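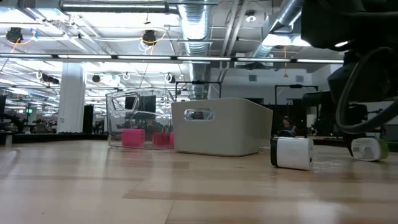
On 8/23/21, Pelora stores wrote:
> Our bin labels peel after 20 washes. The Flerkia stock is rated for 100.
> Is the adhesive at fault, or the surface prep?

Check the prep first. Residue from the mold release stops the acrylic adhesive from bonding. Wipe with isopropyl, let it flash off, apply, and hold off washing until October. We relabeled 2,470 bins at Espinoza that way and had 115 failures, all at the corners. Round the label corners.

This site uses cookies. Accept | Settings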